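Leitura: 2 min

Desell altera especificação do saco preto de alças laranja

A Desell comunicou em novembro a revisão da ficha técnica do seu saco de tecido preto com fecho de correr, distribuído pela Hisesska. A alteração incide sobre a fixação das alças e sobre a base. O corpo mantém a cor e as medidas do lote anterior, e a fita das alças continua a ser fornecida em laranja-acastanhado, com canelado fino no sentido do comprimento.
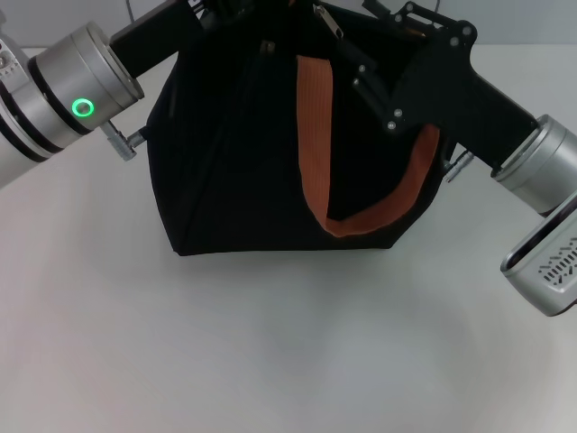 Segundo a nota enviada aos revendedores, a costura de fixação passa a ser feita em cruz, com reforço interior, e o ensaio de tração de cada lote abrange 100 unidades. O valor mínimo de rutura da fita foi fixado em 730 newtons por ponto de fixação. A ficha anterior indicava apenas o valor médio do lote, critério que o armazém de Sulelton tinha pedido para rever.

O fecho de correr na abertura superior não sofre alteração, e o cursor conserva o puxador metálico alongado. Na base, a Desell especifica agora uma tolerância de planeza para que o saco, vazio e fechado, se mantenha de pé sobre uma superfície lisa. A verificação é visual e feita sobre tampo branco, com a alça da frente solta, caída em laço sobre o painel.

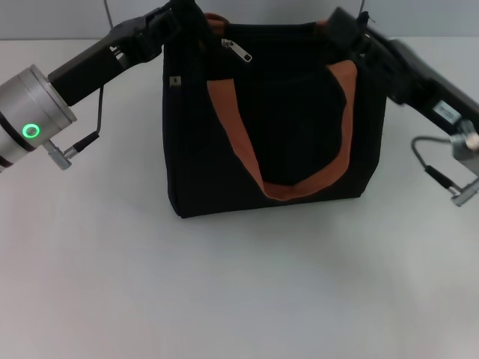
N.º 228, pág. 7

A alça não deve ser dobrada para dentro do saco antes da verificação. Uma torção ligeira da fita é aceite, desde que desapareça quando a alça é esticada à mão. Vincos verticais no painel frontal, resultantes da dobragem em caixa, também não constituem motivo de rejeição. São rejeitadas as unidades com pontos saltados na costura ou com o canto inferior descosido.

As unidades da especificação anterior que se encontram em Sulelton serão escoadas sem remarcação. A Drakos, que fornece a fita, mantém a referência de cor e passa a entregar um certificado de ensaio com cada bobina. Os revendedores podem pedir a ficha revista à Hisesska, que a envia em formato digital com a guia da encomenda seguinte. O preço de tabela não é alterado.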